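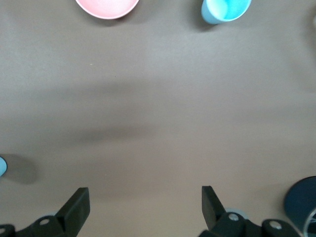 Wilma Cuypers thinks we should sign for the trial kit and sort out the guarding later, and she has asked for that to be noted at the top. Noted. The checklist was done anyway, and the comments under each line are mine unless another name is given.

TABLETOP ARM KIT, STONORA (supplied through Mulder)
Pre-purchase safety check, Oten workshop
Date: 2020-08-05
Checked by: Hendrik Michiels
Second reader: Fenna Van Leeuwen

Marks used: OK / NOT OK / OPEN (supplier has to answer)

1. MOUNTING AND TABLE

1.1 Base clamped to table, no play by hand: OK
1.2 Table stays put when the arm stops hard: OPEN
The Mulder demo only ran at the slow setting. I asked for full speed and was told it "wouldn't be representative." I would like to know of what.
1.3 Tabletop free of glare that could bother the wrist camera: OK
Matte brown top, soft shadows. Nice conditions. Our benches at Stallen are shiny steel and sit under strip lights, so I wouldn't read much into this.

2. GRIPPER

2.1 Finger plates fitted, both sides, no visible damage: OK
2.2 Screws on finger bases present where they can be seen: OK
Silver heads in black housing, easy enough to spot. No paint marks called for in the manual, so a screw that backs out would have to be caught by feel. Add paint marks ourselves if we go ahead.
2.3 Grip force limited and stated in writing: NOT OK
The brochure says "gentle." That is not a number.
2.4 Grip holds on power loss: OPEN
Two answers from two people at Mulder, and they don't agree. Need it on paper.
2.5 Pinch points labeled: NOT OK
There is a label sheet in the box. Sticking it on is left to the buyer.

3. DEMO TASK (bowls and cups)

3.1 Test items suited to our work: NOT OK
A pink bowl and some cups in blues are fine for a sales demo. We handle oily parts with edges. Fenna asked whether we could bring our own parts next time and got a "should be possible."
3.2 Items near the table edge handled safely: OPEN
Things sat close to the edges of the camera's view. I want to see what the arm does when it only has part of an object to go on.
3.3 Arm stops if an item is dropped: OPEN
Not shown.

Comment, Fenna Van Leeuwen: I'm less worried than Hendrik about 3.1. Bowls and cups are awkward shapes and it is a fair place to start. I agree on 3.2 and 3.3.

4. STOPS AND GUARDING

4.1 Emergency stop within reach of operator: OK
4.2 Second stop supplied: NOT OK
Sold separately, part 611. We would need 2 per station.
4.3 Restart needs a deliberate action: OK
Tried it 6 times. Each time it waited for the reset button.
4.4 Risk assessment supplied: NOT OK
What we got is a 183-page manual with one page on risk, and that page tells the customer to do a risk assessment.

5. SERVICE PLAN

5.1 Response time in the contract: NOT OK
"Priority support" isn't defined anywhere in it.
5.2 Software updates can be refused or delayed: OPEN
I don't want grip settings changing overnight. Bart Van Acker is taking this up with Mulder.

RESULT: not cleared for trial at Stallen. Recheck once all OPEN lines have written answers and 2.3 has a figure next to it. Line 4.2 can be closed by purchase order.

Copy to Bart Van Acker and Wilma Cuypers.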